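Search this site Search Go

We use cookies to keep the site running and to remember your font size. Accept Manage choices

WALK-ROUND CHECKLIST: TABLE-CLEARING ARMS, WITH COMMENTS
Last updated 10 May 2023

This is the list we go through before, during and after a session with one of the arms working on household chores. It began as a single sheet that Pieter Tshabalala taped to a cupboard door, and it has been growing ever since, mostly in the margins. I have typed up the margins as well, so please forgive the length. If you only want the checks, read the first line of each item and skip my chatter. If you are one of the people who writes to ask whether these machines can do the dishes yet, the chatter is probably the part you want.

Mark each item OK, NOT OK or N/A. Any NOT OK in Part A means the arm stays off until somebody has signed for the fix.

PART A - BEFORE POWER

A1. Emergency stop within reach of the person supervising, and pressed once to test it.
Comment: Within reach means seated, with your elbow bent. Jairo Giraldo and I had a friendly argument over this one, and he won by asking me to reach the button while holding a cup of coffee. I could not do it without spilling. Please test it every time, even if the last person has only just told you it works.

A2. Arm base tight to its mount, no rocking when pushed by hand.
Comment: Push from two sides. The mount on the Pumeo bench feels solid from the front and gives a little from the left, and that was marked OK for most of November before Pieter leaned on it the other way.

A3. Table legs locked or braced.
Comment: A table that creeps a finger's width is no danger to you, but the arm will be reaching for where things used to be, and that is how you get a bowl pushed onto the floor.

A4. Cables clear of joints through the whole range of motion.
Comment: Walk the arm slowly through its far left, far right and fully folded positions and watch the slack. A loop that looks fine when the arm is parked can end up in the elbow. We replaced one cable for this reason and I would be so happy never to do it again.

A5. Floor clear on the side where people walk.
Comment: Bags, shoes, extension cords, all of it. On carpet, check for a rucked edge too.

A6. Gripper fingers undamaged, pads in place, screws snug.
Comment: Run a cloth over the fingers. If it snags, write it down. Jairo keeps a spare set in the second drawer with the hex keys, and if you take the spares, tell him!

PART B - THE OBJECTS

B1. Nothing breakable unless the session needs it.
Comment: Plastic bowls and play food do nearly everything we want. Ríos, our neighbors down the hall, went to real crockery early on, and I admire them for it, but they also own a very good broom.

B2. Nothing sharp, hot, or under pressure.
Comment: This covers aerosols, even empty ones. I know a machine that can't be trusted with a paring knife doesn't sound like much of a kitchen helper. We will get there, I think, but not by skipping this line.

B3. Nothing heavier than the gripper's posted limit.
Comment: Our limit for daily work is 505 grams. The maker's sheet allows 700, and we stay under that because a full cup moves around when it is carried and an empty one doesn't. Weigh it if you are unsure. The kitchen scale lives on the windowsill.

B4. Round items considered.
Comment: Cups on their sides are the hardest thing we set out, and visitors never believe it. A person picks one up without looking. The arm closes on it a hair off center and away it goes, and if the edge is close it is gone before anyone can say stop. Leave them in, they are part of the work, but expect to chase them.

B5. Large personal items off the work surface, or agreed in writing as part of the setup.
Comment: Cases, laptops, coats. The planning software treats whatever it finds as something to go over or around, so a big flat thing takes away much of the room the elbow needs. If it is meant to be there, note it on the sheet, so the next person doesn't helpfully tidy it away.

PART C - WHILE RUNNING

C1. One supervisor, named on the sheet, with no other job.
Comment: Not answering email. I have been guilty of this myself and was told off for it, quite kindly.

C2. Speed at the reduced setting for any new layout.
Comment: We run the first 13 picks slowly, then step up if they have all gone cleanly. The number is Pieter's and I have never found out where he got it, but it has served us well.

C3. Hands stay off the table until the arm has stopped and the supervisor has said "clear."
Comment: The temptation is always to nudge an object a little closer to help. Please don't. It is the single habit that worries me most, and it comes from such a nice place. People want the arm to do well.

C4. Objects near the edge watched closely.
Comment: Most of our dropped items come from the last bit of table. The arm comes in low there, and the fingers can meet the surface before they meet the thing they are after. 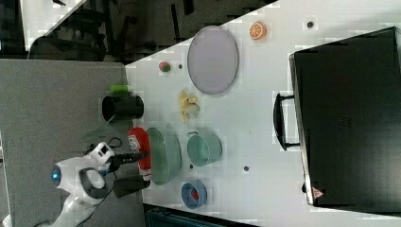

C5. Any unexpected contact logged, however light.
Comment: A finger brushing the tabletop counts. So does a bowl that gets nudged on the way to something else. Jairo goes through these at the end of the week, and it was his reading of the little ones that led us to raise the approach height when we moved to the Traltorance controller.

C6. Stop if the same pick fails three times.
Comment: A fourth try teaches us very little and wears the pads. Reset, write a line, move on.

PART D - AFTER

D1. Arm parked, power off, stop button left pressed in.

D2. Objects wiped, and put back in the bin by type.
Comment: Fruit with fruit, bowls nested. Yes, we do this by hand, and yes, I do see the humor in people tidying up after a tidying machine.

D3. Pick count and faults written on the sheet.
Comment: We passed 3,000 logged picks this spring. For what it's worth, my own feeling after reading through those sheets is that clearing a table is nearly within reach, if the table is the one the arm knows and somebody patient is sitting by. Putting things away where they belong is a good deal further off. Drunudska are trying cupboards and drawers and I hope they will let us come and look. As for a machine I would leave alone in my own kitchen while I went to the store - not yet, and I would want to see a far duller set of sheets first.

D4. Sheet signed by the supervisor and left in the tray.
Comment: Full name, please. We have two people who sign with a P.

Open points from the last walk-round:
- A2, left side of the Pumeo mount: shim fitted, check again after a week of use.
- A6, one finger pad lifting at the corner. Pieter has ordered more.
- C1, sheet has no space for a change of supervisor halfway through. I will add a line.

Get our newsletter! Enter your email address Sign up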